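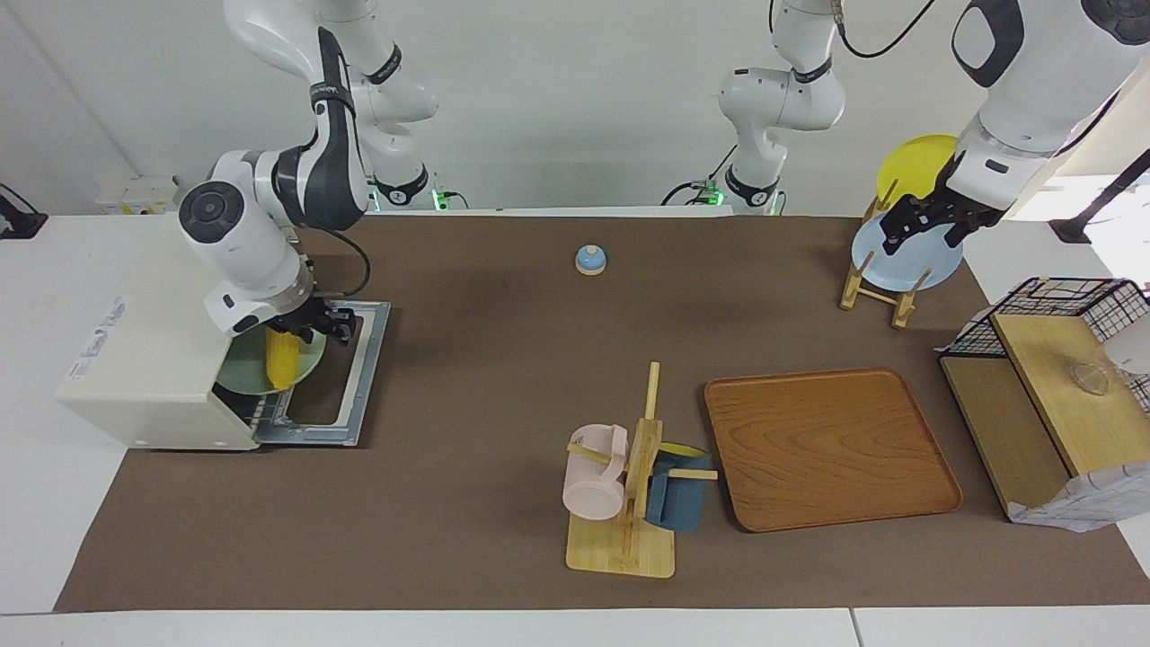 Stesby Credit Union launches call-back service to help members spot parcel and rental scams

FERNDALE – Stesby Credit Union has opened a call-back line for members who receive a text, email or phone message they are unsure about. The service begins this September at the Ferndale branch and will be extended to the remaining branches over the following months.

Members can leave their name and a daytime number at any hour. A trained staff member will return the call within 90 minutes during business hours, using the number already held on the member's file. Staff will never ask for a password, a PIN or a one-time code.

The credit union recorded 154 reports of attempted fraud from its members over the past financial year. Most involved false parcel delivery notices or rental listings for homes that were not available. The largest single loss was $1760, paid as a bond on a flat the member had not been able to inspect.

"People are often embarrassed to ask, and they wait until the money has left the account," said Mabli Dafis, Manager of Member Protection. "We would sooner take a call about a message that proves to be genuine."

Branch staff have completed a training program developed with Zolletti, a fraud education firm. The program covers fake payment pages, requests for gift cards and callers who pressure members to move savings to a so-called safe account.

Free information sessions of up to 15 people will also be held in the Ferndale branch meeting room at 10 am and 2 pm. Bookings are recommended. Family members and carers are welcome to attend.

Members who believe they have already sent money or shared account details should telephone the credit union immediately and should not wait for a call back.

Media enquiries: Zulkifli Yeoh, Communications Officer, Stesby Credit Union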